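A Sunday at the Candle Works

Musitz opens its doors one day a year, and the day it had chosen was 22 February 2026, when it rained sideways from breakfast onwards. The company makes candles in a brick building behind the goods yard at Urkier, a town I'd previously known only as the place where you change trains and regret it. The open day leaflet promised "light, warmth and wonder". I'd have settled for the warmth.

I went with Beca Penry, who buys candles in quantities that worry her insurers and had booked our slots back in November. We were group 9, and were given green stickers to prove it. Group 8 had gone in just ahead with all the children, and we followed their noise round the building for the rest of the morning.

The tour starts in the melting room. You smell it well before you get there, a flat, sweetish smell like the inside of a church cupboard. Our guide was Gifty Kyei, who runs the dipping floor on ordinary days and had plainly been told to smile. She explained that the wax arrives in slabs and is kept at 60 degrees once it has melted. A man at the back asked whether it was beeswax. It was mostly paraffin. He took this quite hard and didn't ask anything else until the toilets.

Dipping is the part to come for. The wicks hang in rows from a big wheel, and as it turns each row goes down into the vat and comes up a hair's breadth fatter. Then it does it again. Kyei let us watch a full turn, which takes far longer than you'd expect, and I found I didn't want to leave. There's no music and no voiceover. A row goes down, a row comes up. Beca said it was the most restful thing she'd seen since her divorce papers.

We were then allowed to dip our own, by hand, in a small vat by the window. The trick is to go in and out smartly and then wait. I went in slowly and didn't wait, and produced something like a parsnip. Kyei looked at it for a while and said it would burn, which I have chosen to take as praise. Beca's was perfect, and she carried it upright for the rest of the day like a minor bishop.

After that comes scent. The scent room belongs to Oleksandra Ivanyshyn, who has a desk covered in tiny brown bottles and won't have anyone near it who's been eating mints. She handed round paper strips and made us guess. I said "cut grass" to one that was fig, and "fig" to one that was a tomato leaf. She told us that the best seller in every country they ship to is plain vanilla, and she said it with the face of a woman who once spent two years getting a decent rain smell into a jar. You can buy the rain one in the shop. It's very good. There was plenty of it left.

The last stretch takes you through to the far end of the building, where group 8 had been given paper hats and were past controlling. Tapers are rolled in tissue in pairs, the fat church candles go in singly, and anything with a chip in it goes to the seconds bin, which Beca had been talking about since the car park. 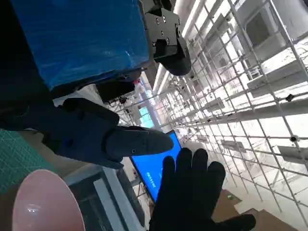
Blue wrap and thin dark cables.

Seconds are sold by weight at a trestle table near the exit, with a set of kitchen scales and an honesty tin. Beca filled two carrier bags. I bought the rain candle at full price from the proper shop, partly to cheer up Ivanyshyn, who wasn't there to see it.

Lunch is in the works canteen, and is soup. There was a choice of leek or "other". We shared a table with Kimutai Mwaipopo, up from the coast for the day, who goes round factory open days the way other people do cathedrals. He ranked Musitz above the Astier glove factory (too many stairs) but below Qaisi, the tile people, where visitors get to smash one. He had a notebook with it all in and seemed very happy.

Some practical things. Booking is free but closes early, and the morning groups get the working wheel; after lunch it's switched off for cleaning and you only see the parked version. Wear shoes you don't love, as the floor by the vats is a bit slick. The car park is at the far end of the goods yard and isn't signed. The station is a ten-minute walk, uphill on the way back, with a carrier bag of church candles in each hand because your friend wants to keep hers level.

The parsnip burned for most of an evening, leaning slightly to the left.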